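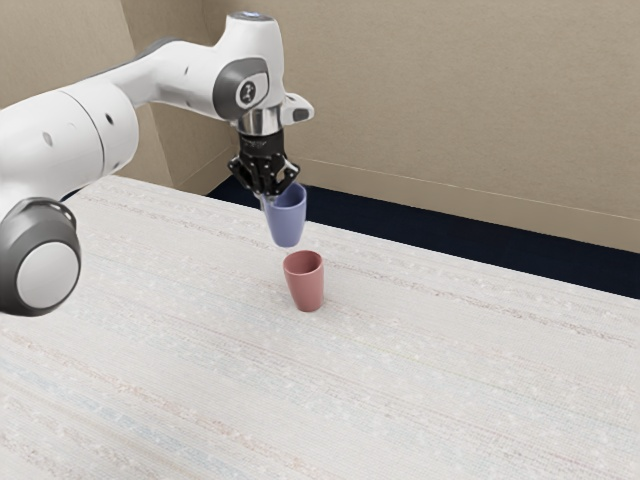
The Price of a Promise

Growers in the Arruda valley have been told their walnuts will be worth more next year. They have heard it before.

The plan, as it was laid out to a full hall in October, is simple enough to fit on a napkin. Two marketing groups, Drunano and Veka, will stop undercutting each other. They will set a shared floor price for walnuts, hold back part of the crop when buyers won't meet it, and pass the gain on to the people who grow the stuff. Kornél Hegyi, who runs Drunano, called it the end of selling cheap.

I have a weakness for plans like this. I also grew up near an orchard, and I've watched a few of them come apart.

Start with the holding back. Walnuts keep better than peaches, but they don't keep forever, and cold storage costs money every month the door stays shut. Hegyi's slides put the rent on one of the shared Polta storage units at 3000 a month. They didn't say who pays it if the price never comes up. When I asked, he told me the units would "pay for themselves by spring." That depends a good deal on what happens by spring.

Then there's the question of who isn't in the room. Between them the two groups say they handle 28 percent of the region's crop. That's a serious share, and it would make any buyer pick up the phone. It also leaves 72 percent in the hands of people who have signed nothing. If Drunano and Veka hold out for a higher price, those growers get to sell first, at a bit under the floor, with the competition politely standing aside. I can't see why they'd refuse.

Etelka Pintér farms 25 acres on the east side of the valley and has sold through Veka for most of her working life. She voted for the plan. She is also the person who gave me the best case against it.

"My neighbor isn't a member," she said. "If I hold my crop and he sells his, I've done him a favor. I like him, but I don't like him that much."

She voted yes, she explained, on account of last season, when the two groups bid against each other for the same export order and both ended up taking a price she describes with a word I can't print. A truce would at least stop that. On this point I think she's right, and it may be the strongest thing in the whole package. Two sellers who share information about what a buyer is offering will be harder to play off against each other. You don't need a floor price or a locked warehouse to get there. You need a phone call. Whether a lawyer should be listening in on that phone call is something the slides also skipped.

The buyers, for their part, sound relaxed. One broker, who asked me to leave out his name, said he'd pay the floor for the best grade and shop elsewhere for the rest. Shelled pieces for bakeries and cereal makers can come from anywhere, he said, and a baker who finds walnuts too dear will try pecans, or use fewer nuts and hope the customer doesn't look hard at the muffin.

What bothers me most is the last step, where the extra money reaches the farm. The agreement I was shown has four pages on how the price gets set and a single paragraph on how it gets shared. Storage, sorting, freight and a "joint promotion fee" all come out first. The size of the fee is left blank. Hegyi says it will be modest and will be settled once the groups know their costs.

Pintér has read the same paragraph. She has asked for the number in writing before she delivers any nuts, and at the time we spoke she was still waiting for a reply.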